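7 min read

Subject: Re: [sharedworkrooms] Marks on a pale tabletop, and would you put it against a busy wall?

On 19th April a list member in Stetberg wrote:

> Hello all,
>
> Long-time reader, second-time poster (the first was about the sink, and thank you again to everyone who told me to leave the sink alone).
>
> We've been offered a big table with a matte off-white top for our back room. It would be used for everything: cutting out, wrapping, a bit of glue work, the end-of-year cards. My worry is keeping it decent. The one we have now is a dark brown thing that hides every crime. I'm told a pale one shows the lot.
>
> Second question. The only place it will fit is tight in the corner, and the long wall there is the one with the very loud pattern that the previous tenants left behind. Half of us love it. The other half say they couldn't thread a needle in front of it. Does anyone here work at a table up against a patterned wall, and do you get used to it?
>
> Third question if you have the patience. What do you clean a matte top with? I've been told four different things by four different people and one of them was toothpaste.
>
> Many thanks from Stetberg, where it has finally stopped raining.

Hello Stetberg, and hello everybody,

What a pleasure to see a question come through that I know something about! I usually sit at the back of this list and read about other people's boilers. But we've had a pale matte table in the corner of the back room at Cadia for a good while now, hard up against a patterned wall, so I feel I'm practically obliged to answer. Put the kettle on, because I do go on a bit.

First things first, take the table. I say that as someone who argued against ours. I wanted something darker and I was outvoted, and I sulked about it for most of a December, and I was wrong. The light you get off a pale top is lovely. On a dull afternoon it brings the whole corner up, and you can find a dropped pin on it, and you can see the true colour of whatever you're working on without a brown surface warming everything up underneath. I used to carry fabric over to the window to check it. I've stopped doing that.

Now, does it show the marks? Yes. It shows every one of them, and you may as well make your peace with that before it comes through the door. Ours has picked up a patch of little dark scuffs and specks out past the middle, some of which look so much like tiny smudged writing that a visitor once leaned right over to try and read them. There are a few stray dots elsewhere, and some faint grey streaks and a bit of a dusty look over the rest of it. I have been at that patch with just about everything in the cupboard over the years. Some of it has faded a little and some of it hasn't budged, and I've come round to thinking of it as the table's freckles.

So what do I clean with? A soft cloth wrung out in warm water with a very small squirt of ordinary dishwashing liquid, then a second cloth with plain water, then a dry one. The second cloth is the one people skip, and in my experience the streaks you see on a matte top the next morning are very often just soap that was never taken off again. I do it at the end of a session, while people are still hunting for their scissors and their glasses, and it takes less time than the hunting does.

For pencil, a clean white eraser, used gently. For glue, wait until it's properly set and lift it with something blunt and flat — we use an old library card — and don't be tempted by a blade, however carefully you think you'll hold it. For a dark rubbed mark, the kind you get when something gets dragged, a dab of bicarb mixed with water on a fingertip, hardly any pressure, and rinse it well. Try it first in the corner you never use. I'd stay right away from the toothpaste, and from those white foam blocks too if you can bear it. They do lift marks, I won't pretend otherwise, but they're a very fine abrasive, and if you go at the same spot on a matte surface week after week you can end up with a shiny island that bothers you more than the mark did. Ask me how I know. (It was a different table, and it has gone to live in somebody's shed.)

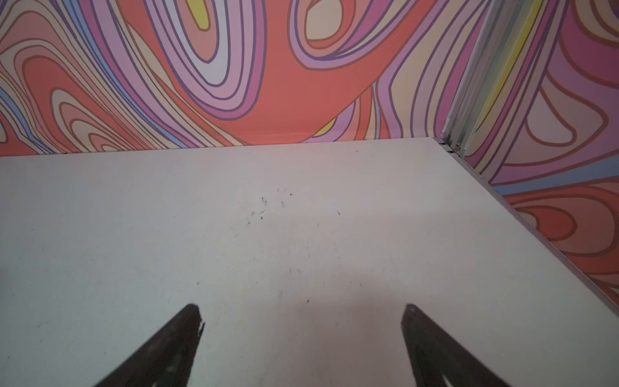 The other thing I'd say about scuffs is that prevention beats all of the above, and it's mostly a matter of what you put down and how. We lift, we don't slide. That's the one house rule that has made a difference. Anything with hard little feet or a rough base gets a square of felt under it, and we keep a roll of brown paper on the shelf below for the messy jobs. One of the groups at Egilsson put us on to using a big sheet of cartridge paper as a sort of blotter in the spot where everybody naturally works, and changing it when it gets grubby. I resisted that because I thought it would look untidy. It looks quite nice, and the children draw on it.

Dust is its own small trial. You do see it more on a pale matte top, particularly when the light comes in low, and there's something about a surface without any gloss that seems to hold on to it. I don't own a special cloth. I use a retired flannelette pillowcase, very slightly damp, and I go from the wall towards me so that I'm not pushing everything into the back corner.

Which brings me round to the corner itself. If you do push the table right in so that it meets the wall on two sides, have a think about the joins before you shove. Crumbs, threads, needles, the backs of earrings, all of it migrates to the line where table meets wall, and once it's in there you'll be fishing with a ruler. We have a thin metallic strip running down the side edge and I've grown fond of it, as it's easy to wipe along and gives the cloth something to follow. I don't know whether yours comes with anything of the sort. If it doesn't, a hardware shop will have something, but dry-fit it first and live with it for a week before you commit yourself with adhesive.

Measure twice as well, please! Ours had to come in through the side door with its legs off, and the room at Uvix had the same trouble, worse, because they discovered at the last moment that the passage turned. They'd measured the door and the room and not the bend between them. Their table spent 20 days standing on its end in the entry with a coat hung on it.

Now, the wall. Oh, I do love this question. Ours is an absolute riot, one of those psychedelic patterns, swirly bands one inside the other like the contour lines on a bushwalking map, with thin purple-brown outlines, and it goes from one end to the other without a rest. The first time I sat down in front of it to do some hand sewing I thought I was going to have to lie down on the floor. I gave it a fortnight, grumbling the whole way.

And then I stopped noticing. I can't tell you what day it happened. You look down when you work, is what I hadn't thought of, and what you look down at is a big calm stretch of off-white. The wall only turns up when you lift your head for a stretch, and by then your eyes are glad of something to wander along. I honestly couldn't say it's made any difference to my needle threading, which was never up to much.

There are people it doesn't suit, though, and I don't want to brush that aside. One of our regulars gets migraines and she sits with her back to it, on the near side of the room, and is perfectly happy there. If you've got someone like that in the half who are against, I'd offer them the choice of seat before anybody else gets one. We also had a quote to cover the wall over with something plain, and it came to $392 before labour, at which point opinion swung quite sharply in favour of swirls. You might try a loose length of calico on a tension rod for a month if feeling is running high. It costs next to nothing and you can take it down when the other half have visitors they want to impress.

One practical point in favour of a pale top with a mad wall — they don't fight. We had a patterned oilcloth on the table for a few weeks early on, a very cheerful one with lemons, and between the lemons and the wall I felt quite seasick. Keep the table plain. If you want to keep tools within reach I'd put them in plain tubs too, and I wouldn't hang anything small on that wall, because you'll never find it again. I lost a pair of snips in plain sight for the best part of a morning.

Lamps, quickly, as you'll get to this sooner or later. A soft light from above suits a matte top beautifully, and you get none of the glare that you'd have off something glossy. A hard desk lamp at a low angle will show you every streak and every speck you own. Useful when you're cleaning, and a bit disheartening otherwise. I switch ours on for the wipe-down and off again straight after.

I think that's your three questions, and possibly several you didn't ask. If you'd like our cleaning note, the one taped inside the cupboard door, I'm happy to type it out and send it to the list. It fits on one page, although the handwriting gets smaller towards the bottom. And do let us know what you decide, and whether it goes through the door. I'd also be curious to hear from anybody who has managed to get old, set-in specks out of a matte surface without polishing it in the process, as I haven't quite given up on mine.

Warmest wishes from all of us at Cadia, where it is still raining, so I think you may have sent it over

P.S. On the felt squares, buy the sort you sew or tie on if you can find them. The stick-on ones slide about once it's warm and leave a gummy ring, and then you're back to the library card.

Enjoying the list? Get the monthly digest in your inbox. Enter your email address to subscribe. You can unsubscribe at any time.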